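Week two of the new line

Oct 14, 2018

Quick one tonight, I'm wiped. So the machines are in at Imedlow. Two of them on the packing floor, plus the sorting thing upstairs that keeps jamming on the small boxes. Management says no layoffs. Management also said we'd have training in August, and I'm still waiting on mine.

What's changed so far? Mostly the walking. I used to do maybe 1,000 trips a shift (feels like it anyway) and now I stand. My feet like it, my back doesn't. And it's quiet. There used to be 15 of us shouting over each other and now it's me and Dorin Husar and a beeping noise.

Zahira Mangundap got moved to the screens. She runs the jobs in the simulator before they go to the real arms, 30 minutes of clicking and waiting, then fix one thing, then again. Better pay, which good for her. But she misses the floor and she said so at lunch, loud enough for the supervisor to hear – good.
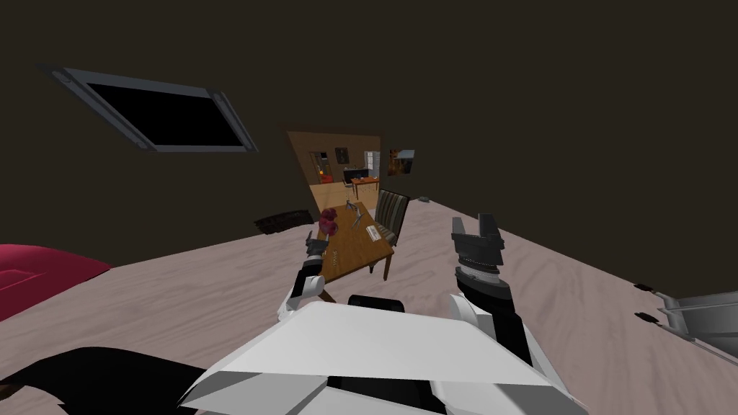

My worry is the in-between jobs. The wiping down, the moving stuff over, the picking up whatever got left lying around. That was never in anyone's job title, we just did it. Now somebody wants that done by arms too, and you see how much goes into it. Two white arms, one table, some round red things at the corner, and the gripper still has to come in at the right spot. I'd of grabbed them without looking. So who gets paid for knowing that stuff? Asked at the meeting, got a "we'll circle back".

Anyway. Early shift tomorrow, more when I know more.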